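# The Floor Is the Best Table in the House

*Why I gave up on my workbench and went back to building where I started, at ankle height*

I bought a proper desk for my tinkering when we moved into the house. It had drawers. It had a lamp on a bendy neck and a pegboard behind it, and I spent a whole weekend hanging up pliers in order of size. I used it for 3 months, and then one evening I carried a shoebox of blocks down to the rug, sat cross-legged, and never really went back up.

I blame Colette Bailly. Colette lives two streets over and has been playing with building blocks longer than most people have been paying taxes (she'd want me to say "collecting," but I've seen her, and it's playing). The first time I visited, I took my shoes off at the door and then spent four hours on her living room floor without once sitting on a chair. She had 1,200 blocks sorted into baking trays, and they were everywhere — under the piano, along the baseboard, one tray balanced on the radiator shelf. Supper was late. I don't think either of us minded!

"A table has edges," she told me, pushing a tray of blues out of the way with her foot. "Things fall off a table. What's going to fall off a floor?"

I have since lost plenty of things on a floor, mostly under the couch, but I knew what she meant.

## Start with the board

If you're new to this, and you've got a kid or a grandkid or just a rainy stretch of time coming up, get yourself a base board before you buy a single extra block. I mean it. Carpet is lovely to sit on and terrible to build on, and even a wood floor has a way of sending a tower over when somebody walks past in heavy shoes.

My favorite is a Plisen, which I found secondhand in a box with half a train set. It's a bit scratched and one corner has been chewed (dog, not child, as far as I know). The nice thing about a board with feet is that you can get your fingers underneath and lift the whole business when it's time to vacuum. The bad thing about a board with feet is that small pieces roll under there and live a secret life. I fish mine out with a ruler.

Colette swears by her old Rebane boards, which are flat as pancakes and weigh a ton. She says you don't need to lift a board if you never tidy up. I can't argue with someone whose floor looks like that and who is also so obviously happy.

What I'd look for, if you're standing in a thrift store wondering: give it a wobble on a shelf. Run a hand over the top. Recesses are wonderful for small hands, which like to have somewhere to aim, but they do collect crumbs, and if you build where you snack (guilty) you'll want an old toothbrush. And pick a pale color. I had a dark one for years and couldn't find a black wheel on it to save my life.

## Fewer blocks, bigger blocks

I used to think a good set was a huge set. Siller did one that came in a barrel, and I saved for it, and when it finally arrived last December I tipped the lot out and just sort of stared. Where do you start with a barrel? My nephew, who was staying with us, picked out 12 pieces, put the rest back with a great deal of clattering, and built a garage.

So now I do it his way. I take out a handful and leave the barrel in the closet. If I get stuck I'm allowed to swap, but I can't add, and I've made better things under that rule than I ever did with the whole lot at my elbow. I made a lighthouse I was so pleased with that I kept it on the windowsill until the sun faded one side.

Big blocks help, too. I know the tiny fiddly ones are where the real detail is, and I admire the people who do whole train stations out of them, but my eyes are what they are. Give me something chunky, with a bit of shape to the front so I can tell which way round it goes, and I'm content for an evening. Cekby makes a tall one I'm very fond of. I use them for chimneys, doorways, telephone booths, and once, with a paper hat, the mayor.

And red! Everybody reaches for red first. I've watched enough family afternoons by now to say so with confidence: put a mixed tray in front of a four-year-old, a teenager, and a retired dentist, and the reds go before anything else is touched. At our place there's a standing rule that the person who brought dessert gets first pick of them. It has done wonders for the quality of dessert.
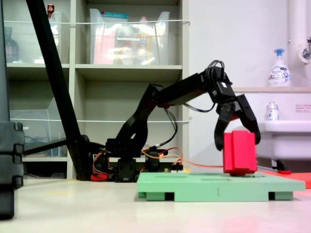

The other thing I've come around to is slowness. When I was little I slapped blocks down as fast as I could get hold of them, and half my buildings leaned. Now I like that small pause just before a block goes in, when you're holding it by the sides and looking to see if it's square. Colette holds her breath for it. She says she doesn't, but I've listened.

It's also the part kids hate, so I don't push. I put one block down carefully myself, and take my time, and after a while somebody on the other side of the board usually starts doing it too. Or they knock the thing flat and laugh, and we start over, and I get another go at the chimney.

## About your knees

I get asked about knees more than anything else, so let me deal with them. Mine are not good. I sit on a folded quilt with my back against the couch, and I move whenever I finish a wall, whether I feel like it or not. A foam mat beside the board is even better if you tend to kneel, and bright ones are easier to find when they've drifted under a chair. Colette has 2 of them stacked up and calls it her throne.

Getting up again is its own project. I roll onto one side, grab the arm of the couch, and make a noise my husband says he can hear in the garage.

As for the desk, it's still there. The pliers are still in order. I put the finished buildings on it, the ones I can't bear to break up yet, and at the moment it holds a bakery, most of a bridge, and a tray of odd wheels I've been promising Colette since spring.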